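Swap shop at Porndale library moves to Saturday mornings

The free swap shop at Porndale library will open on Saturday mornings starting in April, staff said this week. Until now it has run only on weekday afternoons, when many people in town are at work.

The shop takes small household goods in usable condition - cups, food containers, sunglasses, toys, kitchen tools - and gives them away to anyone who wants them. There is no charge and no sign-up. Doors open at 9 and the session ends at noon.

Items that come in are put in a large gray bin on the worktable before they go out on the shelves. Glass and plastic are checked for cracks, and anything broken is set aside for recycling.
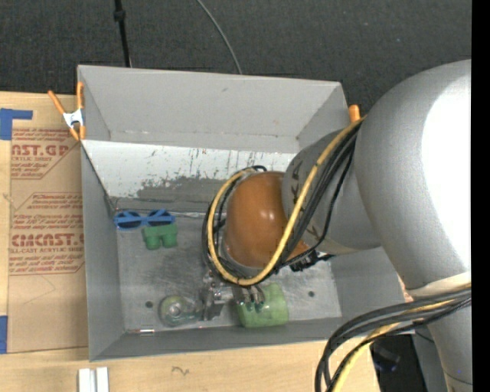 Nesrin Özkan said the weekday hours had kept her away for most of the winter. She had two boxes of glasses and jars in her hallway on Uysal Street and no way to get them to the library before it closed. She would like to see one late evening a month as well, she said, but Saturday was a good start.

Visitors may bring up to four items at a time. The limit was two last year, and it was raised after the shelves ran low in the fall. Clothing, books and electrical goods are still not accepted. Clothing can go to the drop-off point on Ravow Road, and the library's own book sale takes paperbacks at the front desk.

Marit Sjögren, who runs the swap shop, asked people to wash dishes and containers at home and to keep lids with the things they belong to. "We get a lot of lids," she said.

Parking is free behind the building on Saturday - use the Zellum Avenue entrance, as the front lot is closed for paving.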